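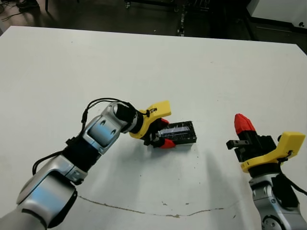 Figure 3. The two arms at the shared table, with the left gripper closed on a small black case and the right gripper open.

3.2 Fingers and mounts

The arms came to us in working order and the grippers did not, so most of the build went into the last few centimetres. The yellow mount in Figure 3 is a printed bracket, drawn by Hicham Benjelloun in the Midwood workshop and revised until he stopped answering messages about it. The curve gives the wrist room to turn. The first version was square, which looked far more serious and fouled the cable at every opportunity.

Red fingertips were chosen for contrast against a white table, and also because red was the filament on the shelf. We report both reasons in the order of their dignity. Each tip is faceted and tapers towards the end. Blunt tips from the earlier Jindine design pushed flat objects across the table with great confidence and picked up very few of them. A thin case lying flat remains the hardest thing in our set: the fingers must come in low, and an error of 5 mm in height is enough to press the table instead.

The table itself deserves a word. Its surface carries a thin brownish line and a scatter of specks, all of which our first segmentation script reported as graspable. We left the marks alone and changed the script.
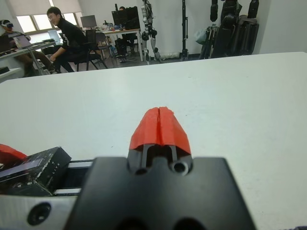

Figure 4. View from the wrist, fingers closed and empty, looking across the table to the room.

3.3 Wrist view

The wrist view has the fingertips low in the centre and a good deal of the room above them. With the fingers closed, the seam between the two tips is a handy check on alignment — if it leans, a mount has slipped. We measured the lean by hand at the start of each session, over 18 sessions in all, and tightened the screws after 12 of them.

People and furniture beyond the far edge of the table are masked before training. Without the mask, the policy took a lasting interest in office chairs.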